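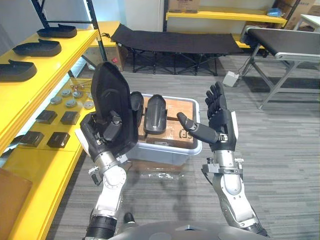
According to Olanrewaju Edet, the arms on a two-armed cell seldom cause the long stoppages. The hands do, and a crew that leaves hand checks until something slips will lose most of a shift to it.

Nollton, October 8, 2023 – Kulonov has released a revised set-up and service procedure for the Randon two-armed handling cell, which picks up moulded shells and presents them from one hand to the other. The procedure replaces the January issue and applies to all cells fitted with multi-fingered hands.

The main change is the service interval. Finger joints are now checked every 300 operating hours, with the arm parked and power to the hand isolated. The technician moves each finger through its full travel, checks the knuckle screws against the torque table and inspects the wrist bracket for movement. Cable slack at the wrist is checked last, with the elbow at full bend.

Set-up has been split into 2 stages. The open hand is first aligned at the handover position without a part. The gripping hand then brings in a shell at reduced speed, and the thumb position of the receiving hand is adjusted until both sides of the rim are clear. Offsets are stored under parameter 532 and must be re-entered after any hand is replaced.
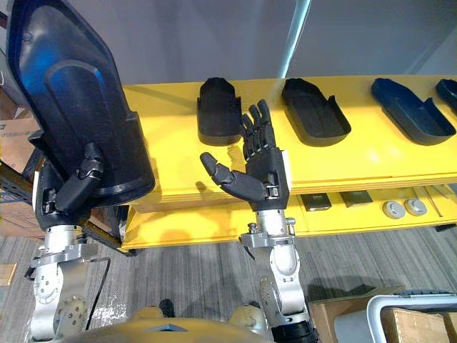 Randon cell: shell held in the left hand, right hand open.

"Most of the faults we logged were alignment faults that had been treated as wear," said Esperanza Barrios of Kulonov. "Crews were changing fingers – good ones, in many cases – when the offset was wrong."

Fault code 933, previously a general hand error, now reports loss of thumb reference only.

The procedure is supplied with the Aranda spare parts list. Existing customers can request both from the Kulonov service desk in Nollton.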